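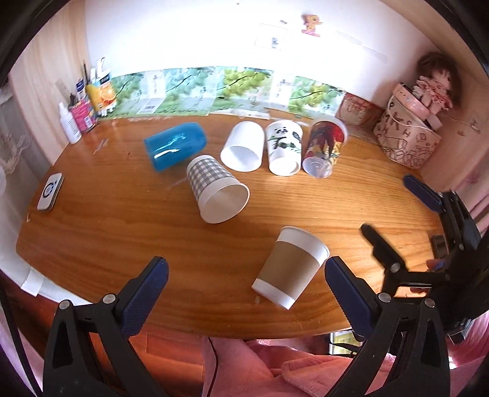

六只杯子，一张桌子。收拾杯子这件事，人类从五岁起就被要求会做。

图集：机器什么时候能替我收桌子

文/冯凌云　编辑/梁嘉慧

每隔一阵子就有人跑来告诉我，家务马上不用自己干了。去年听到的期限是10个月，今年6月又听了一遍，还是10个月。我把这两条消息收在同一个文件夹里，文件夹的名字叫“洗碗”。

所以这一期图集不拍发布会，只拍活儿本身。发布会上的桌子一般只放一只杯子，杯口朝上，灯光打得像珠宝柜台。我家的桌子没有这种觉悟，估计你家的也没有。

先说杯子。带棕色杯套的纸咖啡杯歪倒着，格子纹的纸杯躺着，杯口正对着人，蓝色半透明的那只也躺着，杯底朝右。后排还有一只印着熊猫吃竹子，熊猫吃得很专心，对自动化的前景没有表态。对人来说，这些统统叫“杯子”，伸手一捞就是。对机器来说，纸的一捏就瘪，透明的看不太清，躺倒的得先想好从哪头下手，想着想着，我已经收完去烧水了。

再说夹爪。两根黑手指，内侧贴着深蓝色的带纹软垫，螺丝拧得规规矩矩。我试着只用拇指和食指收过一次桌子，手腕还不许乱转，35分钟以后决定对机器客气一点。嘉慧在旁边计时，她说我中途骂的那几句不能登。

难的还不只是抓。桌子后面靠墙站着瓶瓶罐罐，笔筒里插着笔和尺子，角落的帆布袋里还装着娃娃和一只粉色盒子。哪些该收，哪些本来就住在这儿，全凭一种叫“过日子”的常识。我问过Kindley的售后，他们的机器分不分得清“乱”和“我就爱这么放”。对方回复说，可以在应用里设置。设置页一共30项，我设到第四项就去吃饭了。

车间那边要乐观些。Jadska有条包装线，每班2000只杯子，全部立正站好，间距相同，机器一只接一只地拿，从不抱怨。Nutsugah的仓库也差不多，带我参观的人很自豪，直到我问能不能倒几只试试。他说那得先停线。

我目前的看法：杯子站着的地方，机器已经上岗了；杯子躺着的地方，暂时还是我。至于Resum那台号称“饭后全包”的样机，预约试用排到了晚上九点，说明里写着“请用户提前将桌面整理干净”。

读者若有自家饭后桌面的照片，欢迎投稿，请勿事先收拾。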